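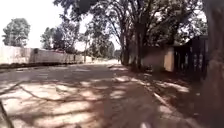

Our Jitaru has started stopping for no reason I can find, and I would be very grateful for some help before I write up my review of it for the estate office. I have had it on trial from you with the Breller path-following add-on, and for the most part it has been a pleasure, so please don't read this as a grumble. It trundles out, does its round and comes back. The trouble is on the lane here at Prollholm, where the big trees hang over on the right and throw their shadows right across the surface, some in great blotches and some in long thin lines. When it gets to the thin lines it slows, stops, waits, creeps forward a little and stops again, and the app says "Obstacle ahead, low". I walk up, look in front of the wheels and find nothing I would call an obstacle. On plain open ground it goes along perfectly happily.

Ticket 371
Product: Jitaru outdoor carrier with Breller path-following kit
Opened by: Silviu Mocanu
Handled by: Tamsin Kapoor, Nikley Support
Opened: Wednesday, December 30, 2020
Status: Open, awaiting customer

Silviu Mocanu wrote:
I should add what I have tried already, to save you asking. I cleaned the camera window with the cloth that came in the box. I switched everything off overnight and on again in the morning. I took the basket off in case it was sagging into view (it wasn't). I also turned the top speed down to 75 per cent in the app, and it still stops in the same sort of places, only it takes longer to get to them, which my wife found very funny. Obstacle sensitivity is at 100, as it came. I haven't touched that one as the booklet has a warning triangle next to it and I am a cautious man by nature.

The second thing may or may not be connected. Where there is a brick path beside the road, it will sometimes drift off the bricks on the left side, where there is no proper kerb between the two, and carry on along the road as if it had always meant to. On the right there is a good pale kerb and it never goes anywhere near it.

Tamsin Kapoor replied:
Hello Silviu, and thank you for such a thorough message, it makes my morning a great deal easier! I'm sorry the Jitaru has been so nervous under your trees. You were quite right to leave the sensitivity alone until somebody had had a look with you.

I think you have two separate things going on, so I'll take them one at a time. The stopping sounds to me like the "low object" check. The Breller looks for small things near the ground that the wheels might catch on, such as sticks, hoses and the edges of mats, and at full sensitivity a sharp thin shadow can look very like one of those. There is a setting meant for just this. In the app, go to Breller, then Surroundings, then Ground, and switch on Tree Shade. It ships switched off as plenty of our customers run in yards and car parks.

Once that's on, could you please bring the sensitivity down one step only and run the same stretch again? Stay alongside with the handset while you do it, please, with your thumb near the stop button, and pick a time when the lane is quiet. I would also pick up any twigs before the first run, so that if it does stop we know it isn't for a real one.

Could you send me the run log afterwards as well? It's under Help, Share Log.

Silviu Mocanu wrote:
Good afternoon Tamsin. I found Tree Shade after a bit of a hunt (in my app it is under Ground, then More, so you may want to tell whoever looks after the booklet). Switched on, sensitivity down one step, and off we went.

It is much better. It went through the shade with one stop, and I have to be fair and say there was a stick at that one which I had missed when I went along picking up. So full marks there. I did the whole stretch a second time coming the other way and it didn't stop at all. Log sent.

The drifting is still with us, I'm afraid. It wandered off the bricks twice, both times to the left, and the second time I had to press stop as a van was coming. Nothing happened, the driver gave me a wave, but I'd like to have it sorted before I let my colleagues have a go with it. 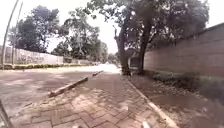

I did wonder whether I had taught it the route badly in the first place. When I did the teaching walk I was talking to a neighbour for part of it and I daresay I was not steering as straight as I should have been. Is it possible to teach just one piece again, or must I do the whole round from the shed? It is a long round and my knees would like to know.

Tamsin Kapoor replied:
Your knees can rest, you can teach a single piece! And I'm glad about the shadows. I've passed on your note about the menu, the wording in the booklet is from the version before yours.

I've been through your log and I think you've found the cause yourself. The taught line swings over to the left part-way along the bricks and stays close to that edge. Breller normally nudges itself back by looking for a border, and on the left the paving just runs into the road surface, with those long concrete pieces lying there as the only edge it gets. Between them it has very little to go on. On the right it has the kerb the whole way down, so let's have it use that.

What I would do is this:

Open Routes, choose your round, and tap Edit Section.
Drive the Jitaru to a spot on the bricks a little before the trouble starts and press Mark Start.
Steer it along by hand, closer to the kerb than you would think necessary, but with a hand's width to spare.
Press Mark End well past the last concrete piece and save.
In the same screen, change Follow Edge from Auto to Right.
Set Edge Hold to 2. It will steer a little more firmly than before, so please walk with it the first time.

Please keep people with the handset beside it on any part shared with vehicles, whatever the settings. The Jitaru is sold for footpaths and private grounds and it shouldn't be on a road by itself, even a sleepy one.

Silviu Mocanu wrote:
Understood about the road, and it won't be. I did the section again this morning, without the neighbour. It took me three goes to get Mark End to register. I was pressing it while still rolling and it seems to want a full stop first, so that might be another one for the booklet.

With Follow Edge on Right it held to the kerb side all the way along and did not go off on the left. It does waggle slightly at the start, where it leaves the old line and picks up the new one, a sort of shimmy. It doesn't bother me but I thought you would like to know. I'll run it a few more times at different hours, as the shadows move about so much, and I'll try it with the basket loaded too.

Two small questions while I have you. If I buy the kit at the end of the trial, do the taught routes stay on the machine, or do I begin again? And would the shadows setting need changing back in February, when some of the branches are due to be cut?

Tamsin Kapoor replied:
Wonderful news, thank you! The shimmy is the join between the two lines. If you edit the section once more and press Mark Start a little earlier, while the Jitaru is sitting squarely on the old line, it should smooth out. And yes, Mark Start and Mark End both need it standing still. I'll ask for that to be put in.

Your routes stay put if you buy, as it's the same unit and we only change the licence on our side. You can leave Tree Shade on after the cutting, it does no harm on open ground, though do walk the lane with it once afterwards as it may want a fresh look at its surroundings.

I'll leave the ticket open until you've done your loaded runs. Send the log from one of those when you can, and if it stops for anything you can't explain, press Flag in the app at that moment so I can find the place.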